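Kids' Backpacks: Your Questions

4 min read

We get a lot of mail about school bags between May and the first weeks of term. These are the answers we send most often. Updated 8th September.

What size does a preschooler need?

Small. The bag should sit between the shoulders and the waist and be no wider than the child's back. If a standard folder doesn't fit, ask the school whether one is needed before you buy a bigger bag. Many preschools send home single sheets.

How heavy can it be when it's packed?

Keep it light enough that your child can put it on without help and walk without leaning forward. An empty bag for this age should weigh 600 grams or less. Water bottles are usually the heaviest thing inside, so send them half full if there's a fountain at school.

Is the loop on top for carrying?

For short distances, yes. It's there for hooks and for moving the bag from the car to the door. Don't let a child drag a full bag by it, as the stitching at the base of the loop is often the first to go. 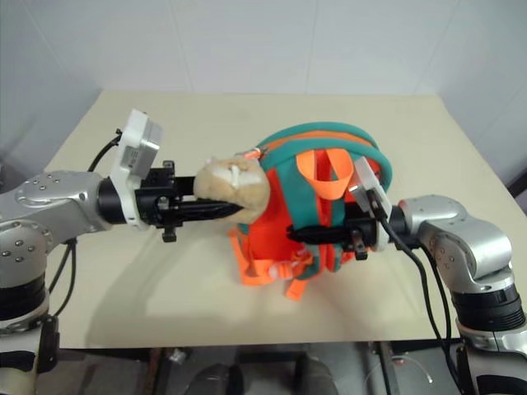
Can I wash a bag with a plush animal sewn on?

Check the care label first. If it says surface wash only, stick to that, even if the fabric looks tough. Plush parts hold water much longer than the bag itself and the stuffing can clump. Use a damp cloth and a drop of dish soap, wipe the fuzzy parts in one direction, then press with a dry towel. Leave the bag open and upright overnight. Don't put it on a radiator.

The plush is coming loose. Can it be fixed?

Usually. Use doubled polyester thread in a matching color and go through the original holes where you can. Todor Stojanović, who runs our repair bench, uses a curved needle for this. Stop using the bag until it's done if there are small parts a younger sibling could pull off.

What about long strap ends?

Adjust the straps with the bag on and the child wearing a coat. Roll up what's left over and hold it with an elastic band or a few stitches. Don't cut the ends, because you'll want the length next year.

Where should I write the name?

Inside, on the label or the lining. Add a phone number. Laundry marker lasts better than a ballpoint.

Do you take old bags?

Yes, at the Ciston store, during opening hours. Empty every pocket first, please. Zippers need to work, but stains are fine. Questions about donations go to Killian Lemaire at the front desk.

68 comments
3,411 shares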